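Ponton visiteurs à Skasurgate, extension

ismael_f
Ils rajoutent 34 places côté est, travaux en novembre. Qqn sait si l'eau et le 16A sont compris ?

ingvild.s
Eau oui. Courant non, borne à jeton comme à Coltham. Et la passerelle reste la même, trop raide à marée basse.
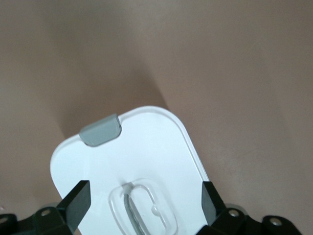

Couvercle blanc, coins arrondis

reinaldo44
Pas d'accord, la passerelle ça va trés bien. Le vrai souci c'est le ressac, au bout c'est intenable par vent d'est.

ismael_f
Mouai. J'ai 9 m, je prendrai à l'interieur alors.

ingvild.s
Appelle la capitainerie avant 17h, aprés plus personne.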